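Lostusier puts two-armed robots on kitchen reset work, staff move to other jobs

For immediate release, May 2023

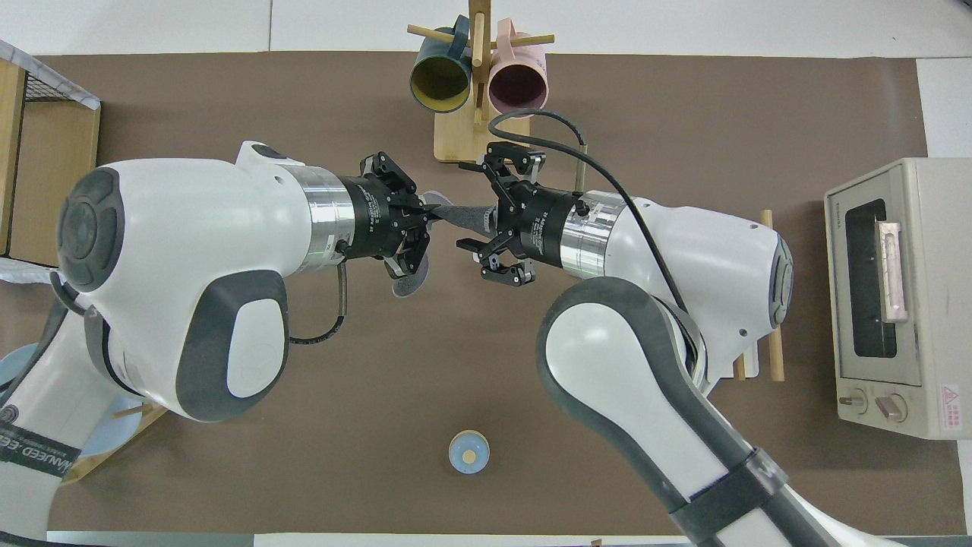
Lostusier, which runs staff kitchens and break rooms for office buildings, today confirmed that its Bravo robot stations are moving from trial to regular use. Two sites to start. More to follow once the training is done.

Bravo is a pair of arms at a table. It handles the small stuff that piles up after lunch: mugs, plates, cups, utensils. The arms can pass an item from one side to the other, so a person doesn't have to walk around the table to finish the job. Software is from Vultness, who also handle maintenence.

The trial began in March and covered 2,000 items. 107 of those needed a person to step in, mostly thin handles and stacked plates. That number is in the release on purpose, staff asked for it to be shared and we agreed.

What changes for the people there:

No job cuts tied to Bravo. The 80 kitchen staff at the two sites keep their hours and their pay grade.

Less repeat lifting and reaching. The end-of-shift reset was the task people complained about most in our staff survey.

New duties. Each shift has a station lead who starts the arms, clears stuck items, and logs what went wrong. Paid training, on the clock. Leads get a higher hourly rate from their first shift in the role.

A stop button within reach of every work spot. Anyone can press it, no sign-off needed.

"My team was worried, and they had good reason to ask questions," said Yuzuki Amano, site operations manager at Lostusier. "Some still don't love it. Glassware stays with people for now, and so does anything with food on it. We'll look at the list again when the crew says its ready."

Break schedules stay as they are. Staff who would rather not work at a station can stay on serving or stock, and requests go to the site manager in writing.

Shift logs from the stations go into Vovus, the scheduling tool crews already use. It records items and stops, not individual staff. Logs are open to everyone on the shift.

Site visits for trade press can be arranged, small groups only, closed shoes please.

Press contact: Yuzuki Amano, Lostusier site operations

About Lostusier: Lostusier staffs and runs shared kitchens in office buildings.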